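Galerie: Aufräumen nach dem Sommeressen

Wir haben mit fünf Personen im kleinen Saal von Cela gegessen, und danach wurde der Tisch wieder frei gemacht. Ich zeige auf dieser Seite, wie wir das machen – ohne Eile und mit Musik. Iker Pacheco hat die Tischdecke mit den Gänseblümchen mitgebracht, sie gefällt allen sehr.

Plastikbehälter und benutzte Taschentücher kommen zuerst weg. Den Eimer mit dem schwarzen Beutel stellen wir dafür direkt auf den Tisch, so muss man weniger laufen.

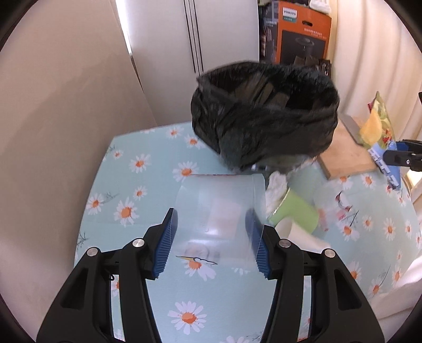
Gläser und Teller trägt Unai Bermúdez immer selbst in die Küche, weil er die Spülmaschine nach seinem eigenen System füllt. Die Decke wird am Ende draußen ausgeschüttelt und bei 40 Grad gewaschen. Wer beim nächsten Essen helfen möchte, kann sich bei Leandro melden.

Eingestellt am 17. August 2022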